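Atallah Peer Support Network
Minutes of the Spring Members' Meeting
Wednesday, April 14, 2021, held by video call

The chair opened the meeting a few minutes late so that people who were having trouble with the link could get in, and thanked everyone for giving up yet another evening to sit in front of a screen. It was good to see so many familiar faces, and a few new ones too, who were given a very warm welcome.

Minutes of the January meeting
These were read and approved with one correction. The drop-in at Plivard is on the second floor, as several members who climbed to the third will remember.

Training of new peer specialists
The training lead told us that 9 people finished the winter course, and there was a lovely round of applause (most of us on mute, but we could see the hands). All of them are now sitting in on groups with an experienced specialist before they take a group of their own. There was a long and friendly talk about how much of our own recovery stories we should share with the people we support. Some members felt the course leans a little too hard on telling your story early on, and others said that was the very thing that got them through the door in the first place. It was agreed to add an extra evening on listening, with practice in pairs, before the next course starts.

The Broltitz group
Attendance has been up and down. The evening group is nearly full most weeks while the morning one is sometimes only two or three people, though those who come say they would be lost without it. Members spoke strongly in favor of keeping both, and the meeting agreed to leave the times alone until the fall.

Phone line
We took 200 calls over the quarter, many of them from people just coming home from the hospital. The line is quiet on weekday afternoons and very busy after supper - we could use two more people for the evening shift, and anyone who is willing should speak to the phone coordinator.

Money
The Skumer grant of $2000 has arrived and is set aside for training costs. The meeting approved $100 for printing the new wallet cards with the phone line number on them.

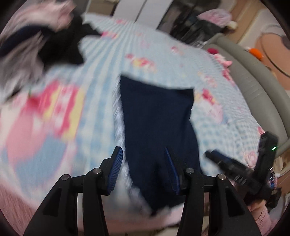

A member asked if the cards could also list the county crisis number, and everybody thought that was a very sensible idea. The print order will wait until the wording has been checked.

Other business
There was a request for a grief group, as several people have lost family this past year and don't feel quite at home in the general groups. The training lead will find out who might be able to run one and bring something back to us.

A reminder that notes from groups should never include last names, even in email.

The meeting closed with our usual minute of quiet. The date of the next meeting will be sent out with these minutes.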